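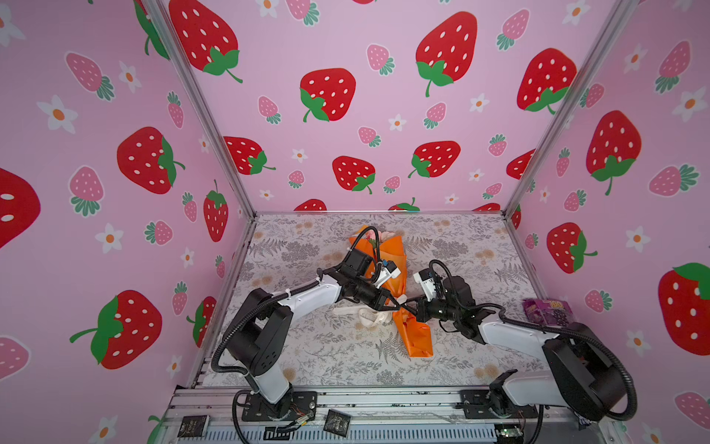 I have been told, by more than one person who loves me, that I don't have to put paper on every flat surface I meet. I've considered this advice. Then I went and bought another roll.

The strawberries were supposed to be for the inside of the pantry. That was the whole plan, back in August: one small pantry, one cheerful print, door closed, no one else involved. I had Lucero Puma's voice in my head the entire time. Lucero hung paper for a living before her knees objected, and her position is that you should put the loud pattern where you keep the cereal and the quiet one where you keep the guests. It's a sound rule and I lasted maybe a week.

My trouble is that this particular print is pink. I mean a pale, slightly lavender pink, the color of a mint at somebody's wedding, and on top of it the biggest, reddest strawberries you have ever seen, with green caps and curly stems. Between those are smaller pink strawberries with teal tops, a color I have yet to find in the produce aisle, and little white flowers with orange centers. It's cheerful the way a marching band is cheerful. Three sides of it in a small space and you start to feel a bit jammed.

I like it a lot.

A word about the repeat, for those of you thinking of trying this. A big fruit print on a small wall means you are going to cut a strawberry in half somewhere. You can't get out of it. You can only pick which one. I spent most of an evening sliding a sheet up and down trying to save them all, like a man with a very small lifeboat, and in the end I let the edges take whoever they took. Nobody who has come over has asked about the halves. They tend to be busy with the wholes.

And the berries point every which way. Caps to the side, caps at the bottom, stems wandering off to the left. I had one piece upside down for 10 minutes and only caught it from the arrow on the back. I briefly considered leaving it, on principle.

Then there's the floor. A sensible person with strawberries on three sides puts down something plain. I own something plain. It has been in the hall closet since the Haverford apartment and it's very nice, and I walked right past it to get to the ferns. Gray fronds, leafy sprigs, small tan blossoms, all of it packed in tight on a light gray-white ground. My theory was that gray doesn't count as a color, so gray ferns don't count as a pattern. I ran this by Lucero and she was quiet on the phone for long enough that I checked whether the call had dropped.

But the ferns do work, I think. They're busy in a low voice. If the floor had been pink too I'd have had to lie down.

The silver corners I left alone. I had a plan to cover those as well (there was an offcut, there's always an offcut) and I got as far as holding a strip up to one. It looked like I was trying to hide a drainpipe. Bare aluminum it is. It gives your eye somewhere to sit for a second before it has to go back in.

Practical notes, for the two of you who read these for the practical notes. Buy one more roll than the calculator says. Mine said 2, and I'd have run out with a strip to go and been a bitter person for weeks. Change your blade before you think you need to. I go through roughly 50 of the snap-off segments on a job, and the one time I got thrifty I tore the paper straight through a flower. Do the back first and let the sides meet it. And look at your pattern in the evening with the lights on before you commit, as pink does things after seven o'clock that it would never do at lunch.

As for the pantry, it's still white. I have most of a roll left and a perfectly good door to hide it behind, and I've been looking at the inside of the coat closet instead. Lucero says she's coming over in person to discuss it.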